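The Hours When a Town Is Somebody's Workplace

How night shift workers in Plirnport eat, sleep and get home

2019-10-18 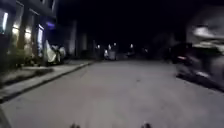
The last bus out of downtown Plirnport leaves at 11:40 p.m. The first one in the morning pulls away from the same stop at 5:15. Between those two times, a bakery makes the next day's bread, a hospital laundry runs four washers, and the sorting floor at Pimentel, a parcel company on the east side, handles most of its daily load. The people who do this work have to get there and back some other way.

Night work in a town this size used to mean the paper mill. The mill ran three shifts, and enough people kept those hours that other businesses kept them too. There were two diners open until morning and a gas station that cashed paychecks at 7 a.m. When the mill closed, the diners cut back to breakfast and lunch. Night jobs came back over the next ten years, but they came back in small groups, spread across town, and the services did not follow.

Food is the first problem most workers bring up. A shift that starts at 10 p.m. usually has a meal break at 2 a.m., and there is one place to buy hot food at that hour, a counter inside the truck stop by the highway. It is a 12-minute drive from Pimentel. The break is 30 minutes. Most of the sorters bring something from home and wait in line for one of two microwaves. A woman who has worked there for six years said she eats her main meal before she leaves the house and gets through the night on crackers, boiled eggs and tea. Anything heavier makes the hours after 3 a.m. harder, she said, and those are hard enough.

Sleep comes next. The body expects to be awake in daylight, and it takes some effort to argue with it. Workers described foil on the bedroom windows, fans left running in January to cover the noise of the street, and signs taped over doorbells. One baker sleeps in two parts, from 8 a.m. to noon and again from 6 to 9 in the evening, so that he is up when his children get home from school. He has done this for so long that he does it on vacation too.

Others try to switch back to days on their weekends, and pay for it when the week starts again. A hospital laundry worker said she stopped switching after she fell asleep at her niece's graduation. She now stays on night hours all week and does her cleaning at 4 a.m. on her days off, with the vacuum left for later out of respect for the neighbors downstairs.

Then there is the ride. Parking downtown is free after 8 p.m., which helps those with cars. Those without have been sharing rides through a message board run by Jister, a small local company that started out listing used furniture. The rides section now gets more posts than the furniture. Drivers ask for gas money, usually three or four dollars, and regular riders tend to stay with the same driver for months. If the driver is sick, everyone in the car has to find another way in.

A late bus has been discussed before. The current plan would add one loop, leaving downtown at 1 a.m. and again at 3:30, with stops at the hospital, the bakery and Pimentel. A survey of night workers carried out by Bisinance, a consulting office hired by the town, sent out 1,000 forms and got back 80 percent of what it had hoped for, enough to go ahead with a cost estimate. The estimate is due in November. The bus would carry 40 passengers, and the fare would be the same as in the daytime.

Opinions among the workers are mixed. Several said the times are wrong. Pimentel lets its sorters go at 6 a.m., when the regular buses are already running, and what they lack is a way in for the shift that starts at midnight. The laundry workers would use the 3:30 bus if their shift were moved up by half an hour, and they have asked for that.

Pay differs from place to place. The hospital adds a dollar and a half an hour for nights. The bakery adds nothing, but its bakers are finished by 7 and take home bread. Pimentel pays a flat 60 dollars extra a week, and loses a good share of its new hires in the first month. Those who get past the first winter tend to stay. Several said they like the quiet, the lack of managers, and having the grocery store nearly to themselves when it opens at 6.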